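Chapter 3
Dividing the Work: Task Allocation at the Automated Bench

Topics in this chapter
Task analysis before automation
Fixtures and part presentation
Changes in job content and grading
Exceptions and who handles them
Measuring the result

3.1 Introduction

Chapter 2 dealt with the choice of equipment. The present chapter deals with what happens to a job when part of it is handed to a machine. A job as written in a personnel file is a single line, such as "bench technician, computer repair." A job as performed is a long series of small acts, many of which have never been recorded. Automation acts on the second of these. It removes some acts, changes the order of others, and adds acts that did not exist before, such as clearing a fault or checking a gripper for wear.

For this reason the unit of analysis used throughout the chapter is the task element. A task element has a start, an end, and a condition that shows it has been completed. "Open the case" is a task element. "Be careful with the board" is not, although it may describe a requirement that applies to several elements.

The running case is the Koleck refurbishing shop, which takes in used office computers, tests them, replaces failed or missing parts, and sells them on. Before the change studied here, the shop employed 13 bench technicians on a single shift. Each technician carried a machine through from intake to final test. The change, known inside the company as the Jundance project, moved selected steps of desktop repair to robot benches and left the others with the technicians.

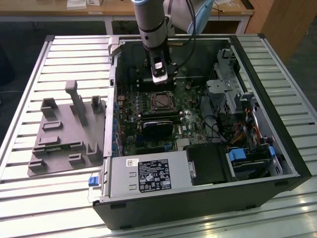 Desktop repair is a difficult case for automation, and it was chosen for this chapter on that account. The product was designed to be assembled once, by hand, and the units that reach the shop differ in model, age, and condition. Access is limited even when the tower is on its side with the panel off. An arm that comes down to the edge of the motherboard has to work in a space shared with the drive cage, the power cables, and a graphics card seated below the CPU socket. Rigid parts such as these can be located from a model file. Cables cannot, as their position depends on the last person who closed the case. An empty socket with its frame and lever exposed raises a separate question, that of which elements tolerate a small error in position and which do not. The allocation method in Section 3.3 begins by sorting elements on these two properties.

3.2 The Work Before and After

The first step at Koleck was a written task analysis. Qusai Khasawneh, the process engineer assigned to the project, observed technicians over 525 repairs and recorded each element in the order performed. Two findings affected the later design. First, technicians often combined elements, for instance by inspecting a connector while moving a cable out of the way. A machine given only the cable element does not perform the inspection, and the inspection is then lost unless it is assigned elsewhere. Second, the order of work varied between technicians with no measurable effect on quality. A fixed order was therefore acceptable for the machine but was resented when it was extended to the people.

After the change, the technicians' work fell into three groups: preparing units for the robot bench, handling units the bench had rejected, and final test. Preparation was the easiest of these and at first took up the most time. Rejected units were by definition the hard ones. A technician who had once met a difficult repair a few times a day now met little else during a turn on the reject station. Output per shift rose, and so did requests for transfer. The pay grades, written for the old job, made no distinction between the stations.

Koleck responded in December by rotating staff among the stations every 2 hours and by rewriting the grade descriptions. The second measure took longer to agree on than the first. Its terms are examined in Section 3.5, together with the contrasting case of the Stistwood plant, where stations were assigned permanently.

Key terms
Task element: the smallest unit of work with a defined start, end, and completion condition.
Hidden element: an act performed together with another and absent from the written procedure.
Residual work: the elements left to people after allocation.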